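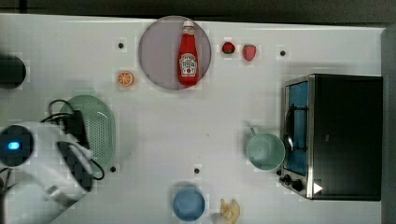
Last modified: February, version 3

3.2 Portion judgments for condiments

Condiments are a weak point in most home diet records. People tend to log the main item on the plate and leave out what was added to it, or they enter "one serving" whatever the amount. In the Covum survey, sauces and dressings were missing from more records than any other food group, and when they were present the entries clustered on one or two tablespoons. We therefore treated condiments as a separate category and did not fold them into side dishes as earlier versions of the questionnaire had done.

Figure 2. Ketchup bottle on a round plate, with strawberries to the right of the plate.

A total of 127 adults completed the condiment module. Each kept a written record for 14 days and noted, for every meal eaten at home, which sauces were used, how they were dispensed and how much the person believed they had taken. Participants were not given measuring spoons. Bottles and jars were weighed by the household on a kitchen scale at the start and end of the period, and the difference was shared among household members according to their own reports. Households with guests on more than two evenings were kept in the sample but marked for the sensitivity analysis in Section 4.

The records gave 1,530 condiment entries after duplicates were removed. Of these, 96 had no usable amount and were coded as missing. Most of the missing entries came from breakfast and from late snacks, where the participant wrote down the name of the sauce and nothing else. We did not impute values for them.

Container type mattered more than we had planned for. Participants who used squeeze bottles described their portions by time or by motion ("a quick squeeze", "one line across"), while those who used jars described them in spoons. The Vellia conversion table has entries for spoons and packets but none for squeezes, so two coders assigned these portions to small, medium or large and settled differences by discussion. This step is the least certain part of the coding – a different pair of coders could draw the line between small and medium elsewhere.

Fruit eaten with a meal raised a similar problem on a smaller scale. Strawberries and grapes were often logged as "a few". Where the participant gave a count we used it, and otherwise we applied the default from the Kongkaew portion list. Fruit eaten as a separate snack was left to the snack module and is not included in the totals reported below.

Plate size was recorded once per household with the Prarinetti plate card, a printed sheet of circles that is laid under the plate. Serving bowls were not measured. Mean portion by container type and plate size is given in Table 4.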